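Unit 3: Teaching by Demonstration
Course convenor: Lindiwe Nel

Students will record demonstrations in pairs, one operating the arm by remote control and one keeping the log. A demonstration begins with the arm at its rest position and ends when the operator releases the trigger. Failed attempts are to be kept and marked as such. The Stindamero set used in the seminar holds 597 demonstrations, of which 284 concern garments.

With soft items, the choice of grasp point governs everything that follows. Operators should close the fingers fully on a gathered fold before lifting. 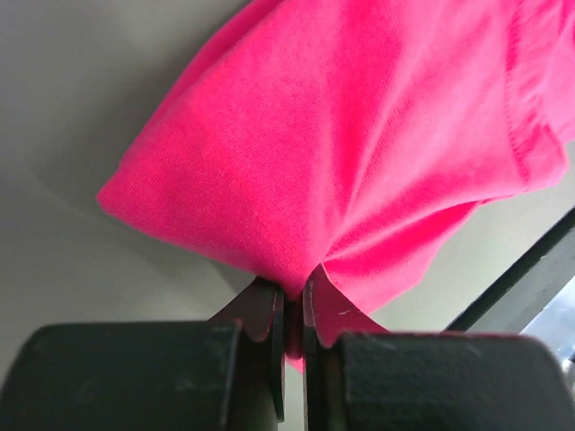
Why are demonstrations given by remote control as well as by guiding the arm by hand?
Remote control keeps the operator's hands out of the camera's view, so the recorded pictures match what the robot will see when it works alone. Guiding by hand is quicker to learn and gives a better sense of force.

Logs are to be submitted to Mr Msimang by Oct 10, 2018. Late work will be marked only with the convenor's written consent.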